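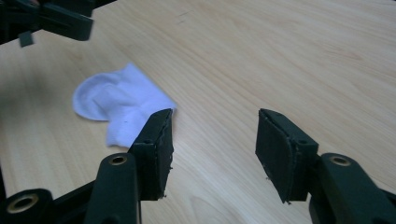 Walking for Fitness: Your Questions, My Answers

I get a lot of mail about my walking posts, and the same handful of questions keeps coming up, so I finally put them all on one page. I'm a walker with a big mouth, not a doctor (my knees can vouch for that), so check with yours if something hurts.

Do I need to walk every day?

Nope! I take two days off a week and have for years. I used to push through, and all it got me was a grumpy hip and a husband who hid my shoes.

How fast should I go?

Fast enough that you can talk but wouldn't want to sing. My friend Solange goes at a clip I can't match, so we start together, wave goodbye at the Barnby footbridge and meet up again for coffee.

Is it okay to walk after dinner?

I love it, especially in September when the heat finally lets up. I give myself a half hour after eating, longer if there was pasta.

What about blisters?

Socks, socks, socks. Shoes get all the attention, but a sock that bunches under your heel will ruin a long walk faster than anything. Put a fresh pair in your bag and change at the halfway point. I also carry a small soft cloth for drying between my toes, and it weighs next to nothing.

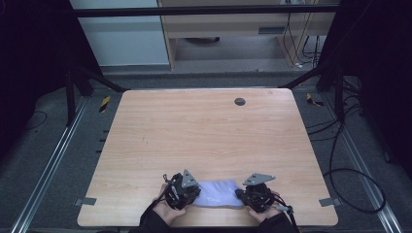
A small cloth, folded.

Do hills count extra?

They do in my book. There are 266 steps up to the overlook at Bezerra Park, and the first time I tried them I sat down at step 80 and ate my whole snack. Now I get up there in one go, though I'm not pretty when I arrive.

I haven't exercised in ages. Where do I start?

Go to the end of your street and back. Do that for a week, then add a block. Renji from our morning group started with eight minutes at a time and now he's the one texting me at 6 a.m. to ask where I am (in bed, Renji).

Should I bring water on short walks?

Under half an hour I usually don't bother unless it's hot. Longer than that, I take a bottle and drink before I feel thirsty.

Got a question I missed? Leave it in the comments and I'll add it the next time I update the page.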